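## 3. Build and setup

Arm sits on the floor side of the shared workshop, play kitchen set up in front of a gray curtain. We picked the kitchen over a real one for reach. Everything from the oven knob to the upper shelf has to fall inside one workspace without moving the base, and a child-sized unit gets us there (Fig. 1).

Base plate was cut by Orhun Kozan in May, then recut. First version flexed under fast wrist moves and the repeatability numbers were junk, so none of them are reported. Second plate is thicker and bolted thru the floor joist. Drift after that was 2 mm over a full session, good enough for knobs and doors, marginal for the keypad.

Power and control: one Dandell supply, one desktop, a stop button on a long cable. No custom boards. The Willems driver was dropped early on, it lost packets whenever the workshop's table saw came on. Swapped to wired Timov and the problem went away. We did not look into why.

Motion targets were taught by hand. 19 waypoints total, covering microwave, sink, faucet, counter and oven. Teaching the shelf ones took longest. The arm has to fold back on itself to get up there and the elbow then hangs out over the sink side, so any path from shelf to faucet needs a detour first. Lieven Wouters wrote the detour as a fixed middle pose. Ugly but it never hit the backsplash in testing.

Logging runs at the controller rate, joint angles and motor current only. 154 runs kept, 2979 motion segments after splitting at pauses. Runs with a manual stop are kept in the set and flagged, see Section 4. Speed was capped for all of them, same cap thruout, becuase the kitchen is light and slides if pushed.

**Figure 1.** Arm and play kitchen, Dretance workshop build.
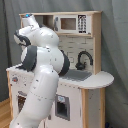
Why keep runs that ended in a manual stop?

They hold most of the high-current segments, and the contact threshold in Section 4 can't be set without those.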